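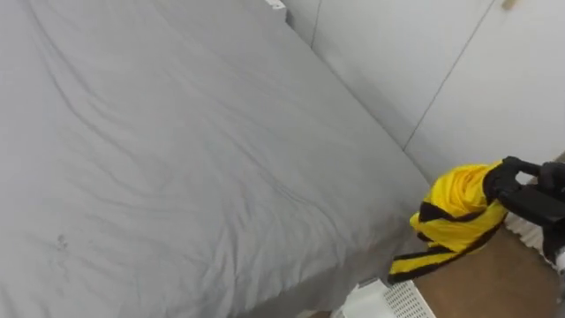
Lab 6: gripper with striped cloth, beside the bed

Hi all, Clem Pirihi here with your notes for the laundry unit. I love this one! Cloth is awkward stuff — it bunches, it sags, and it never hangs the same way twice — so pick your grasp point before you move the arm.
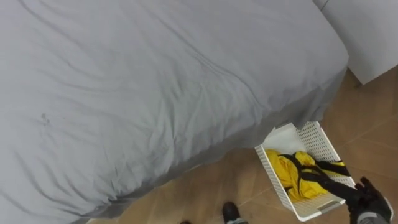 Straps deserve their own paragraph in your write-up (mine ran way too long). Tell me where you'd grab and why. Each team gets 20 tries, and please log the misses too. Send your logs to Cosimo Orlandini by 8/10/19.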